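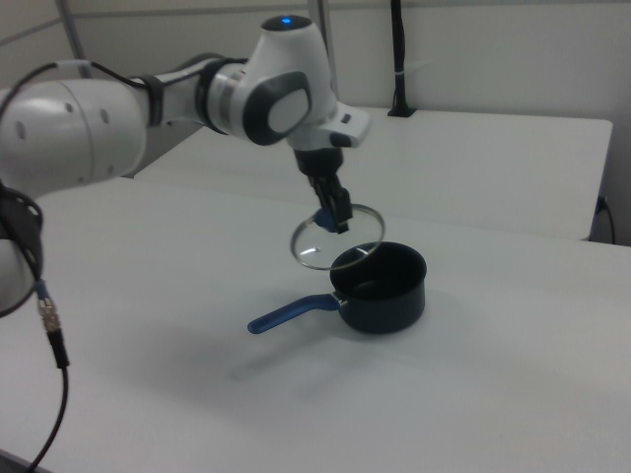
Rice cooks best when you leave it alone. Rinse one cup, drain it, and add it to a small pot with 300 ml of water and a pinch of salt. A round glass lid with a knob in the center lets you check the water without lifting it. Bring to a boil, then turn the heat to low for 12 minutes.
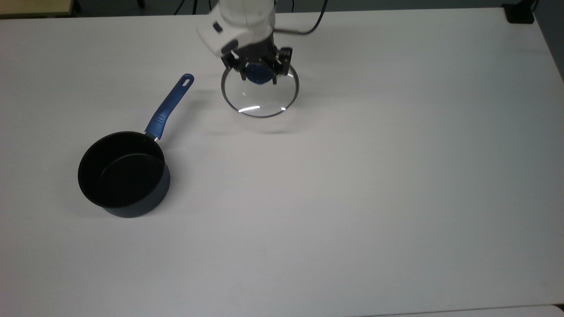
Text by Sabina Šimko, Recipe Editor

Turn off the burner and let the rice sit, covered, for 10 minutes. Fluff with a fork. Leftovers go in the fridge within an hour and make good fried rice the next day.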